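# On the bench with the Korau hire kit

3/13/22

I've had the Korau two-arm bench kit on hire from Staltero for a while now and I keep getting emails about it, mostly from people with small workshops like mine who want to know if it's any good for fiddly stuff. So I've made it a gallery page of its own, with my notes wrapped round it. If you want the polished version, Staltero have a brochure. You get me instead, sorry!

A bit of background for anyone who's wandered in from elsewhere. We do small wiring jobs at Trurkalcombe, mainly little boards with leads attached, and the dullest part of the week is sorting. Boards in one bin, harnesses in another, everything checked on a tray and then put back where it belongs. I've done it by hand for years with the radio on and I'm not even bad at it, but I'd much sooner be soldering.

**What you get for the money**

The hire is £270 a month, and for that you get the two arms, the controller, a box of spare fingertips (you'll need them) and someone on the phone. We supplied the table, the bins and the tray ourselves. Staltero will sell you bins, very nice ones too, but I already had yellow ones coming out of my ears and the kit didn't mind in the least.

Setting up took us most of a day. The leaflet says a morning, and I think it would have been a morning if I'd read the leaflet first. Unnur Holst from Staltero talked me through the levelling over the phone and was very patient about the fact that I'd bolted one base on back to front. The bolts themselves are good, chunky things and they don't work loose, which I can't say for the last bit of kit I hired.

**Teaching it a job**

You can do it two ways. Either you get hold of the arm and move it where you want it to go, pressing the button at each stop, or you type positions in on the screen. I've barely touched the typing. Moving the arm by hand is lovely, it's got just enough weight to it that you don't overshoot, and I had a basic bin-to-tray routine going before lunch on the second day. Each stop gets a name, so mine are called things like "tray left" and "don't hit the bin", and the screen takes all of it without complaint (it cuts off long names, but only in the list).

Do write on your bins, by the way. I was very sniffy about this and then spent a whole afternoon chasing a routine that was perfectly fine, with the bins swapped over. 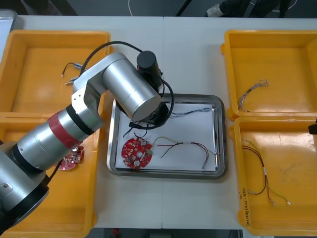
Wires are the real test of any of these kits, and they're where I've got most to say. A solid part is easy. You tell the arm where it lives, it goes down, it picks it up, everyone's happy. A harness is never the same shape twice, and the first few days I had it snatching at thin air beside a perfectly good bundle of leads. Serpil Değirmenci, who shares the bench with me, worked out that going in slower and a touch lower made all the difference, and she also turned the grip force right down. I'd had it up high on the theory that a firm hand is a kind hand. Wrong theory, as far as crimped ends are concerned.

We now drop the speed to 19 per cent for anything with leads on it and leave it quick for the rest. You set that per stop, so the arm can whizz across the table and then creep the last little bit, and I could watch it do that all day. It's a bit like watching a heron.

**Paper, and other small things**

Line your tray. I use plain white paper, nothing fancy. Bare steel is shiny and slippery, small boards skate about on it, and I find I can see stray bits of wire far better against the white. Change it when it gets grubby. Serpil says I don't change it often enough and she's probably right.

The arm's own cable needs a look as well. There's a clip for it and a page in the manual about how much slack to leave, and the page is worth your time. Too tight and it drags on the wrist, too loose and it wants to get involved in the work. I leave a nice generous loop, then run the whole routine at a crawl and keep my eyes on the cable and nothing else.

**The second arm**

Do you need two? I asked Staltero this before I signed and got a very salesy answer, so I'll give you mine. For sorting, one arm would do you. For anything where a lead has to be held at one end while the other end gets moved, you'll be glad of the pair. They know where each other are, too, and they stop in good time if you've taught them something silly. I have taught them several silly things.

What I don't like is that you can't hire a single arm and add the other later. It's the pair or nothing, and for a tiny workshop that's a lot of table to give up. Ours is a decent size and it still feels full.

**Grumbles**

- The stop button is excellent but the restart after it is a faff. Four screens! One would do.
- Fingertips wear faster than I expected. We were on to our second set after more than 200 runs, and the spares cost extra once you've used up the box.
- The sound it makes when it loses a part is far too cheerful.
- You need at least 5 routines saved before the folders make any sense, and until then everything sits in one long list.

I also had a quick go on the Chávez bench unit last July, at a friend's place, and people keep asking me to compare them. I only had it for an afternoon so I won't pretend to be fair. It felt quicker to me, and I found the screen much harder to get on with. If you're confident with that sort of thing you might feel the other way about it.

**Would I keep it?**

We've renewed for another three months, so yes, for now. It hasn't taken over the sorting completely. Anything badly tangled still comes to me, and I still check every board by eye before it goes out. But it plods away nicely on the ordinary stuff and I've had my soldering iron in my hand a good deal more than I used to.

If you're hiring one yourself and you're stuck on harnesses, drop me a line and tell me your speed and grip settings, and what sort of ends are on your leads. Serpil keeps a notebook of what's worked for us and she's happy for me to copy bits out of it. I'll put our tray routine up as a download too, once I've renamed some of the stops.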